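The colour of a work table – speaker notes
Bent Norðdahl, 11/24/25

Opening

Good afternoon. Wait until the people at the back have found a chair.

Say that I am speaking as a person who sets up rooms. I have no education in design. I came to this subject when I had to order table tops for the workroom at Tarkel and the supplier asked me, "Which colour?" I had no answer, so I said grey. We lived with grey for 148 days, and then I ordered again.

Ask: who in the room has chosen the colour of a table at work? Wait for hands. Last time there were very few.

What was wrong with grey

The grey was a nice grey. It looked tidy in the catalogue. But our small parts are grey or black, the tools are grey or black, and the floor is concrete. At the end of the day we wiped the table and pushed small things onto the floor with the cloth. A washer on a grey table is very difficult to find when you are tired.

Tell the story of the spring clip here, but keep it short. In Killovel it took too long and I had to skip the part about tape.

The test we made

We bought sample boards, 4 colours: white, pale blue, yellow, green. Each was used for two weeks on the same table, for the same work.

White: very good contrast, but under our ceiling lights it was tiring for the eyes. Two colleagues asked me to take it away before the two weeks were finished.
Pale blue: pleasant. Clear plastic disappeared on it.
Yellow: people laughed at it. Also the yellow tape could not be seen on it, so we had to change the tape.
Green: first comment was "like a billiard table". After three days there were no more comments.

We kept green. Say clearly that this is the result of one room. Vurnetti did the same kind of test in their packing area and chose the blue, and they are happy.

Gloss or matte

This part is often forgotten. A glossy board is easy to wipe and tape leaves it without much trouble. But it reflects the lamps. If you have a choice, borrow a sample and put it under your own lights. The showroom has different lights.

Price: the difference between glossy and matte was 38 dollars for a board in our order. I would not decide on this alone.

Tape on the table

Pause, drink water.

People put tape on tables. They do it in every workroom I have visited, and I do not fight it. My only advice is to agree on the tape colour before the table arrives, and to keep this colour for the tables only. In Quintanilla the same yellow was on the floor, on the doors and on the tables, and it had a different meaning in each place.

About neat edges. Torn tape does its job as well as cut tape, but its edges collect dust sooner. I prefer scissors. I have stopped insisting.

Large patches made of many strips have seams, and liquid goes into the seams. Change them when they begin to lift.

Orange on green

Next two slides. Stay quiet for a moment and let people look, then ask what they noticed first. Most will say the orange. Mention the cup in the first one: it is small and the plastic is clear, but the orange contents make it easy to find. Ask who found the tiny piece beside it. For the second one, point to the bottle that lies across the edge of the yellow tape, and ask if it is easier or harder to see than the other bottle, which is on green only. Opinions differ on this, let them discuss.

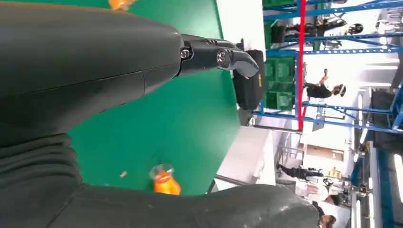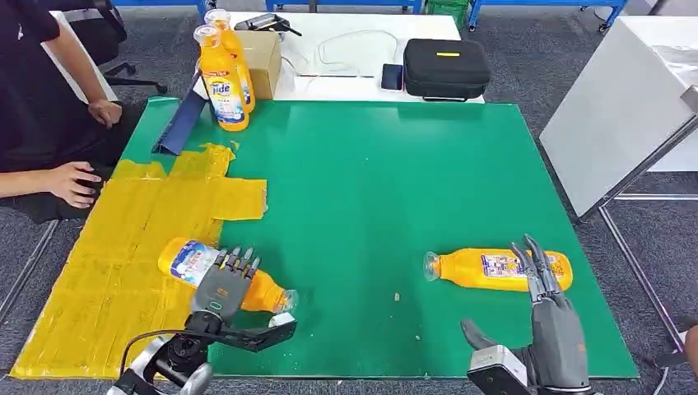 What it costs to change your mind

You do not need a new table. A board laid over the old table is enough, if it cannot slide. Our first one was larger than the table by some 100 millimetres on one side, and everybody walked into the corner. Measure twice, please.

Questions

If somebody asks about colour-blind colleagues: yes, red and orange on green can be a problem for them. Try the samples together with the people who will use the table.

If there are no questions, show the sample boards and let people take them in their hands. Collect all boards before leaving!

Last updated: November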